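Skesmont Music opens a second room for trying out microphones

Sep 30, 2023

If you have ever bought a microphone on the strength of a nice photo and a few kind words from a stranger, and then got it home to find it made your accordion sound like a kazoo in a bucket, there is some good news from Erkholm. Skesmont Music, the long-running instrument shop across from the old ferry office, has opened a second listening room, and this one is set aside entirely for people who play acoustic instruments and would like to hear a microphone before they pay for it.

The shop has kept a small booth for singers for years (regulars will remember the orange carpet), but fiddlers, squeezebox players and the growing local crowd of ukulele folks have been asking for something bigger. Work started in June, and the new room now has space for a trio to sit down together without anybody's bow ending up in anybody's ear.

There are 70 microphones on the wall to start with, from plain stage models up to a ribbon microphone made by Paiva, which sells for $783 and has already been hogged by more than one cello player. At the friendlier end of the price list is the Grurkby clip-on, a little thing on a bendy neck that costs $125 and fits most fiddles and mandolins. The shop says you are welcome to try as many as you like, and the staff will record a minute or two of each one so you can go home, put the kettle on and listen again on your own speakers.

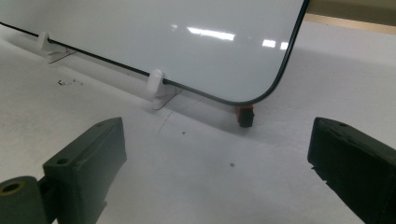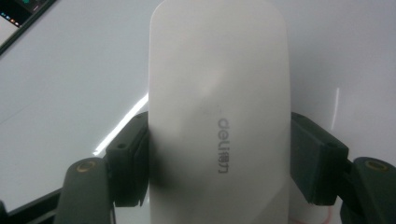

How to book

A session lasts an hour and is free, although the shop does ask that you bring your own instrument, and your own pick or bow if you are fussy about such things. You can sign up at the front counter or over the phone, and evening times have been filling up first. Word has clearly gotten around, as 378 people had put their names down before the doors were even open!

Players who need a stage microphone for a single night can also rent one from the same wall, and the rental fee comes off the price if you decide you can't bear to give it back. The ribbon microphones are the one exception and have to stay in the shop. Parking is behind the building, and the side door by the loading ramp is the easier way in if you are carrying an upright bass or anything else that doesn't care for stairs.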